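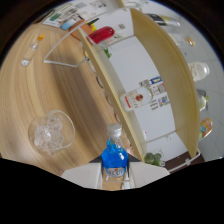

How do I set a reorder point for items that sell very unevenly?

Hello to all. I am responsible for the stock in a small wholesale company. We keep 913 item numbers in one warehouse in Trivier. For most of them the reorder point works well. My problem is a group of items which sell nothing for several weeks, and then one customer takes 80 pieces in one order. The average says I need very little stock. The reality says something else. Our supplier in Genden needs three weeks to deliver, and this is quite stable. Which formula should I use for such items? I work in a spreadsheet and we have no planning software.

Posted by slowmover_trivier, 5 Oct 2018

bluepallet

Start with the normal formula and look at where it fails. The reorder point is the average demand per week, multiplied by the lead time in weeks, plus safety stock. For uneven items the first part is usually fine. It is the safety stock that is wrong, as most people calculate it from the standard deviation and suppose the demand has a nice bell shape. Your demand does not have this shape.

What I do in my company is simpler. I take the sales history of two years and put it in weekly rows. Then I make a moving sum over the lead time, in your case three weeks. Now you have a long list of numbers, and each one is the demand which you would have needed to cover in one lead time. Sort the list from small to large. If you want to be safe in 95 percent of the cases, take the value which stands at 95 percent of the list. This value is your reorder point directly, you do not add safety stock to it again.

Two warnings. If you check the stock only once a week, make the moving sum over four weeks and not three, because an order can come one day after your check. And please look at the order lines before you begin. If one item had a single order of 160 pieces for a project which will not come back, take it out of the history, or keep it and accept that you pay for the shelf.
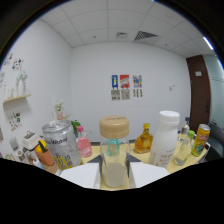 After this I put the items in two groups. In the first group several customers buy, only not regularly. For these the sorted list works well. In the second group there is one customer only, and there I do not use any formula. I call this customer every month and ask what they plan. It sounds old-fashioned but it has saved me more money than the spreadsheet did.

You should also repeat the calculation from time to time. We do it in February, when the year is closed and the people have a little time, and once more after the summer. Between these dates I change a reorder point by hand only if there is a clear reason, and I write the reason in a comment in the cell.

conneely_stores

just double the safety stock on those and see what happens. worked for us at Conneely. storage is cheap compared to a customer who goes somewhere else

clandico_planner

I would be careful with the doubling. If the safety stock was calculated from a wrong assumption, two times the wrong number is still a wrong number, and on expensive items it can become a lot of money. At Clandico we had shelves full with such goods.

The method with the sorted list is good and I can recommend it too. I would add one question: must you deliver the large orders from stock at all? We wrote to our customers that any order above a certain quantity has a delivery time of four weeks, and that smaller orders leave on the next working day. Most of them accepted it without discussion, as they knew their large orders well in advance and had simply never told us. After that the remaining demand was much smoother and the normal formula was good enough for the majority of the items.

If you do this, remember to remove the large orders from the history as well, otherwise your reorder points stay too high. Also tell the sales department before you tell the customers. We did it in the other sequence and I do not recommend it.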